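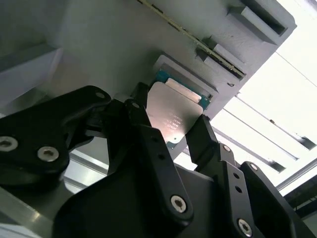 Processor chip between the two fingers, just short of the socket opening.

Open afternoon at Emley: what I saw and what I didn't

The invitation promised "chip handling without hands." I have been to enough of these afternoons to know that the invitation is usually the best part, but Emley is a short drive and September was slow, so I went. Fliltell builds the cell and Lemaire sells it. Both had people there, and they did not always give the same answer to the same question.

The picture at the top of this page is the only one of mine worth putting up. The rest of the gallery will follow when Ghada Qaisi sends hers, which were taken from the visitor side and should show more of the room. Until then my notes will have to do the job.

The job

A gripper takes a processor by its sides and puts it in a socket in a gray fixture. Then it takes it out again. Anyone who has built a computer has done the first half of this at a kitchen table, holding their breath. Doing it once is easy enough for a machine. I wanted to know about doing it all day, with parts that vary a little, after the person who set it up has gone home.

The fingers

Black, narrow, and a lot plainer than the brochure had led me to expect. One presses on the left side of the chip and the other has it by the lower right corner. I asked Nabil Haddadin of Fliltell why they hadn't used suction, which plenty of people would reach for first on a flat metal lid. He said fingers let them feel when a part is sitting crooked. I asked what the machine does once it has felt that. "It stops," he said. Fair enough, but a stopped machine needs a person, and the person was missing from the cost sheet they handed out at the door.

The chip

Brushed silver lid, a few short lines of small print, a sliver of green showing along the lower edge. I couldn't make out the print in my picture and I didn't get a straight answer about the part number. Sidra Yousafzai from Lemaire told us the demonstration parts were "representative." I'd like to know of what. If they are dead samples, say so, and I'll think no less of anyone. A live part costs real money when it's dropped, and people set their speeds accordingly.

The fixture

Smooth gray, with raised edges framing the socket opening and a teal-green board inside. A nice piece of work. It is also made to hold everything exactly where the robot wants it, and no repair bench I have ever worked at looks like that. Boards come in bent or dusty, with a heat sink that somebody glued on in 2 places. When I brought this up, Honeylyn Lumanlan, who was running the floor for Fliltell, said rework was "on the roadmap." I wrote that down next to the other things on the roadmap.

The numbers

The sheet gives 40 placements an hour. I asked if that was measured or worked out. Measured, said Nabil. Over how long? 25 minutes, it seems, which is a coffee break with the rest filled in by arithmetic. There was nothing on the sheet about bent contacts or failed seatings, and I'd want both before I paid a deposit. Sidra said she would send the longer test log. I gave her my card, and I'll add the log here if it comes.

The questions

Thenmozhi Acharya, who buys for Batuno, asked the best one of the day: how long does it take to change over to a different socket? The answer was 23 minutes with a trained technician. She asked how long without one. There was some looking at shoes, and then we were told that training is included in the first year. She wrote something down too.

What I'd go back for

I don't think it's a bad machine. The grip looks careful, and if you place the same chip in the same socket from morning to night, I can see somebody making it pay. My trouble is with "drop-in replacement," which was printed on the banner, the sheet and the pens. Show me a full shift with no one from Fliltell in the room, and the list of stops afterward, and I'll bring my own parts.

Ghada's pictures to come. If you were there and have a clear one of the changeover, please send it along, and tell me how you want to be credited.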